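September, kitchen bench notes, late afternoon

Second go at the sesame brittle for the Westport tasting. The first batch was way too dark and tasted like burnt toast (my fault, I was answering the phone), so I started over with 200 g sugar, same pan, lower flame. Pulled it when the thermometer said 325 F and poured right away. Color is so much better! Kiran Dhillon tried a corner piece and went back for another, so I'm calling that a pass.

Still sticking to the paper though. I greased one sheet and left the other plain, and the greased one let go after 6 minutes while the plain one took bits of paper with it. Grease everything from now on. Also the Adams scale is drifting again - it read 2 grams with nothing on it, and I had to zero it between every single weighing. Need to dig out the spare before the next round.

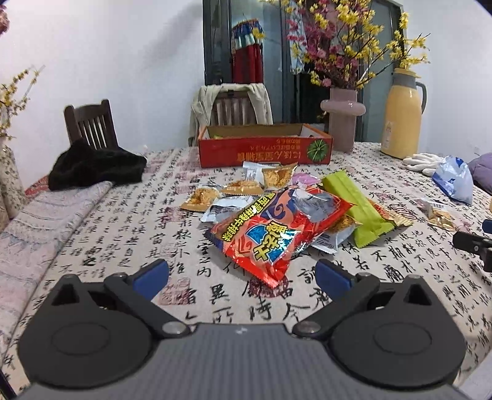 Salt is the other open question. Kiran wants more, I want it on top where you can taste it, and we went back and forth on that for longer than I'd like to admit. Going to split the next batch down the middle and do half each way.

Tried the Stirkance syrup in a small side pan too. Smells great, but it foamed up like crazy once the baking soda went in, so bigger pan next time. It set softer than the sugar batch, more of a chew than a snap. Could be nice with peanuts?

To do: spare scale, more parchment, ask Ploltilitz if they still sell the wide tins. Leave two pieces out uncovered overnight and check how sticky they get.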